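Search this site... Go

My October afternoon at the Sokach open lab

I had been meaning to visit Sokach for years, ever since my sister-in-law moved out that way and told me there was a robotics lab up the hill behind the bus depot, and this October I finally got myself organized and signed up for their open afternoon. There were 18 of us on the list. We were given coffee, a paper badge and a very good almond cookie, and then led upstairs by Celeste Ulloa, who had offered to show us her project and stayed with us far longer than she had to.

The project is called Fliltel, and it is about teaching a pair of robot arms to do small assembly jobs, the fiddly kind with screws and connectors. I had expected big orange machines behind a fence. What they have is a white table, two arms and a lot of patience. Celeste told us that people tend to watch the arms and that she would much prefer we think about the cameras, so she began by showing us what the robot gets to see from its own wrist.

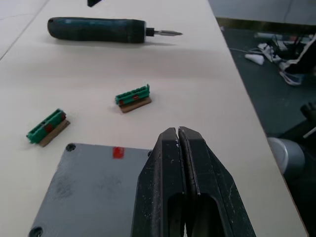
Gripper's-eye view of the table, with the connectors and the screwdriver.

I found this fascinating, I must say. When I pick up a screwdriver I know where my hand is without looking, and it had never crossed my mind that a machine might have to learn such a thing by peering past its own fingertips. The fingers take up a good part of the view, and they are always there, so the learning program has to work out that they belong to it and that the green connectors do not. Celeste said this comes out of the training with no special instruction, which she still finds a little surprising herself.

The method goes like this, as far as I could follow it (and I asked her to repeat it twice, poor woman). A person guides the two arms through a task while the cameras record, and the recordings are cut into short pieces. The project has 1708 of these recorded runs so far. The program then learns to predict, from the pictures, what the arms ought to do next. Plenty of labs do that much. What the Fliltel group has added is a step they call Fülöp, and I forgot to ask where the name comes from. It lets the program decide from moment to moment which camera deserves its attention. While an arm is crossing the table the wide view matters most, and as the fingers close in on something the wrist view takes over.

They used to give every view the same weight the whole way through. We saw the two versions side by side as a pair of curves on a big screen, and even I could tell which one was better. With equal weights the robot managed 6 good screwdriver placements out of 40 tries, and with Fülöp it managed 18. Celeste was careful to say that this is still less than half, and that nobody should be building a factory around it yet. I liked her for that. She also spent some time on the failures, most of which happen in the last little stretch, when the bit is close to the screw and a tiny error sideways spoils everything.

We moved around to the wide view next, with both arms reaching in over the table.

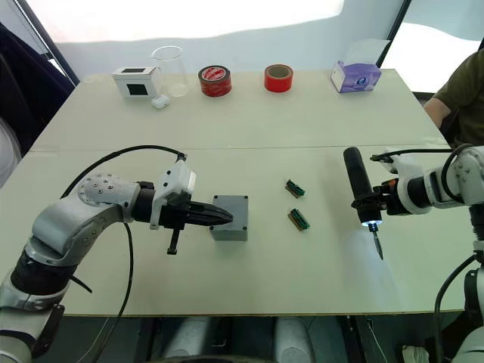 Gervasio Alarcón wondered aloud whether the better score came from the clever weighting at all, or whether the new version had simply been trained for longer. He said he would want to see the old method given the same hours before he believed it, and he would want the parts moved to fresh spots for every try as well.

I thought that might put a chill on things, but Celeste was delighted. The training time had been matched, she said, and the parts did get moved, though always within the same patch of table, and she agreed that was a weak point. They have a second round planned, to be run at a partner workshop called Grolto with different lighting and a different table, and she wouldn't guess at the outcome. There was quite a lively back and forth after that about what counts as a fair try. If the robot fumbles and then recovers, is that a success? In their tally it is, so long as it recovers unaided.

After that we got to the part I had most looked forward to, which was how the robot chooses where to take hold of a tool. A screwdriver with a motor in it is an awkward thing, heavy in the body and narrow at the nose, and a grip that is fine for lifting can be hopeless for driving a screw.
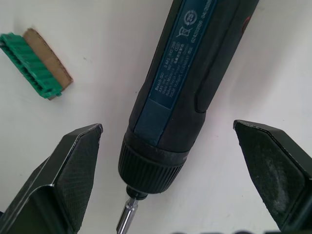
The program has no list of good places to grab. It has only the recordings, and the people doing the guiding didn't all hold the tool the same way, so for a long while it seemed to average them and come down somewhere that suited no one. The fix was to have it plan a short run of movements in one go and commit to them before looking again, which keeps it from dithering between two habits. Celeste compared it to two polite people stuck in a doorway, and I have been repeating that to everyone at home.

We finished at half past four, later than planned, and I missed my bus and didn't mind a bit. If you go, wear comfortable shoes for the hill, ask about the curves, and get to the cookies early. The parking lot by the depot is the easier one, but the entrance is around the back and the sign is very small.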